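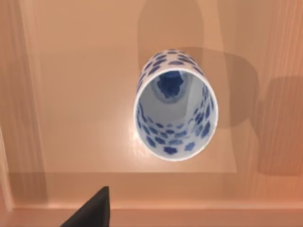 Mandagi puts off buying its second arm

May 13, 2025

Mandagi will not be buying a second robot arm this year, having worked out in February what the first one costs to keep. The Favadley firm has set aside 1,000 pounds for simulator time instead, plus 600 for replacement fingers, a line the finance office queried twice.

Afiq Oei, who drew up the budget, wants 30 days of cup handling done in simulation before any real crockery is put at risk. "Simulated cups are very cheap," he said. "I've seen what we spend on the other sort."

Quotes for the arm came in from Ustness and Medurmont. Both were good for 2 months, and both have lapsed. Ustness has since sent a calendar.

The purchase goes back on the agenda next February, when the bench it would stand on may also have been ordered.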